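Paying people to finish the video: a long chat with the founder of Lekon 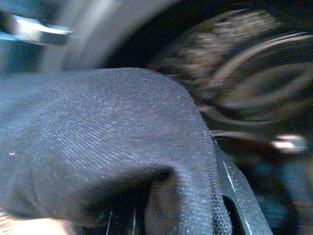
Dark grey woven fabric, seen close to.

The founder of Lekon had a cold on the morning we spoke, and kept apologising for it, though it did nothing to slow the conversation. We'd set aside half an hour to talk about how small video makers get paid, and we were still going when the tea had been made a second time.

Lekon runs a token scheme for people who publish and watch how-to videos, mostly sewing, mending, cookery and bicycle repair. Viewers earn a small amount for watching a lesson through, and can pass it on to the person who made it or save it towards a paid course. It grew out of an older project called Steson, which did much the same thing with plain loyalty points and which, by the founder's own cheerful account, hardly anybody used.

"Steson was a lovely idea with a horrible sign-up page," she told me. "You had to fill in 15 boxes before you could watch a man change an inner tube. I wouldn't have done it, and I built the thing!"

The new version asks for 2, an email address and a password, and the wallet is made quietly in the background. I asked whether people mind having a wallet they didn't know about. She thought about that for quite a while.

"Some do, and they write to us, and we close it for them the same day. Most of our viewers see a number in the corner of the page that goes up a bit. They call it their pennies. I've given up correcting them, because I rather like it."

The tokens themselves sit on a ledger run by Dranex, a small firm the founder has known since her first job. I had expected a sales talk at this point (one usually gets one) but she was fairly blunt about what the ledger is good for and what it isn't. It settles tiny payments cheaply, she said, and it lets a video maker see where each one came from. It doesn't stop anyone leaving a lesson playing in an empty room.

"We had one account that had watched the same hemming lesson for 7 days solid. Either that person had a great many curtains or it was a script. We wrote to ask, very politely, and never heard back."

There are 69 video makers on the books at the moment, and she would like more, though she's in no rush. Each new one gets a phone call before they join, and the calls tend to run on. Several have asked to be paid in ordinary money at the end of the month, which Lekon now does through a payments service called Longo. I wondered if that rather defeated the object.

"People have said so," she said, laughing and then coughing. "But if you teach darning and you've got a gas bill, you want pounds. The viewer still sent you something, and you still know which lesson they liked. I can live with the last step being boring."

We talked for a time about prices. She won't be drawn on what a token might be worth next year, and there's a line on the site asking people not to buy them as savings. It was put there after a father and son rang up together to ask how many they should get.

Next on the list is a way for viewers to club together and ask for a lesson that doesn't exist yet. A first trial is due to open on Mon 4 September, for the sewing and mending pages only, and the most requested subject so far is how to put a new zip in an old coat. She has one waiting on the back of her own door, she says, and she has already put her pennies in.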